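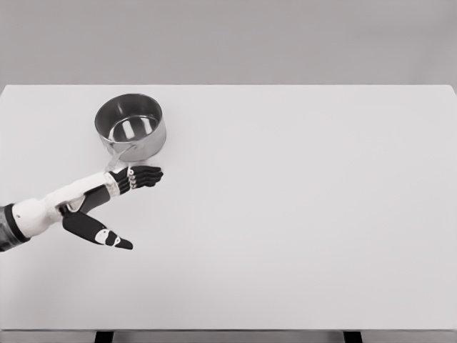 4.3 Failures at the saucepan handle

July
Arnel Tagle and Wubit Hadgu, Prelton

The saucepan task was the one we expected to be easy. It has a single object on a plain table, and the object has a handle that was made for a hand. In spite of this, the Brineser policy failed in 379 of the 1,000 simulated trials, and most of these failures happened before any lifting began. In this section we describe what went wrong and how we found the cause.

Figure 2 gives a view of the simulated work area, with the arm coming in from the left. The fingers are held close together and the thumb is spread away from them, so the hand is open on the thumb side. The handle points down and to the left, towards the hand, and its lower part has almost the same tone as the table. From this camera only a narrow gap can be seen between the fingers and the bottom of the pot. One can also notice that the end of the handle is hidden behind the upper edge of the hand. We ask the reader to keep this last point in mind.

We first suspected the contact model. In an older version of our simulator, thin objects could pass through the finger pads when the hand closed fast, and a handle is a thin object. We repeated the failed trials with a smaller time step and the same starting positions. Almost nothing changed, and so we put this explanation aside.

The second suspicion was the pose estimate, and here we had more success. The pose module, Stistix, finds the pan by its rim and then turns the model of the pan until the handle agrees with the image. When the handle is in clear view, this works well. When the hand covers the end of the handle, the module has only the short part near the wall of the pan to use, and the angle it reports begins to drift. The policy trusts the reported angle and moves the hand after it. The hand then covers more of the handle, and the estimate becomes still worse. In the logs this is visible as a slow turning of the wrist during the approach – we had seen it many times and took it for normal correction.

The pale colour of the table makes the problem larger. With a darker table texture, and all other settings kept the same, the drift started later and was smaller. We don't consider this a repair. A real kitchen surface can have any colour, and a policy that needs a dark table is not a safe policy.

In 20 of the failed trials the result was more serious than a missed grasp. The hand closed on the side of the pan and pushed it over the edge of the table. The pan was empty in every trial, but in real use it may hold hot water. For this reason we count these cases separately in the safety table and not together with the other failures.

As a first measure we added a check that freezes the handle angle when the predicted hand outline covers the free end of the handle. If the angle was already uncertain at that moment, the arm goes back and looks again. The check was tested on the Zawadzka arm model only, and it makes each approach slower. We have not yet tried it with a second camera, although this is the more natural solution.

Reader comments

pkoval: Did you freeze the angle in the camera frame or in the table frame? If the pan slides a little after first contact, it matters.

Wubit Hadgu: In the table frame. You are right that sliding isn't handled, we will add a sentence.

m_dray: We had the same wrist turning with a ladle and blamed the joint controller for weeks. Are the logs going to be shared?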